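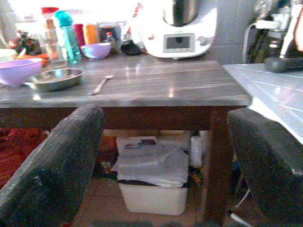

# Re: [stitelero-grappling] Promen Open, October bracket questions

> Is the absolute division still on? And is it the same rules as last year? I'm 131 and would love to try it, but my teammates think I'm nuts.
>
> Iver

Iver, you're not nuts, do it! The absolute is on, and it was the best part of last year's Promen Open. Rounds are 5 minutes, submission only, and heel hooks are fine for brown and black belts. We have 23 people signed up so far (and a few more who keep saying they will).
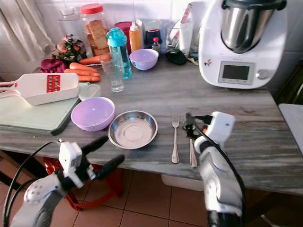 Weigh-ins are at 8 a.m. at the Usmani gym, the side door, and you can eat right after. If you're cutting for your regular bracket, please bring real food with you, because the snack bar doesn't open until noon. I'm a soup person on comp days. One of those white countertop machines with the steel bowl and the knob on the front makes a big batch the night before, and a thermos of it gets me through to the finals. Rice works too!

One change from last year: the coach's chair is now inside the barrier, so only one person per competitor on the mat side. Everybody else can yell from the bleachers, and please do, it was so loud last time and I loved it.

Mat fees go to Stitelero's kids program. We raised $779 in the spring and I think we can beat it.

See you on the mats!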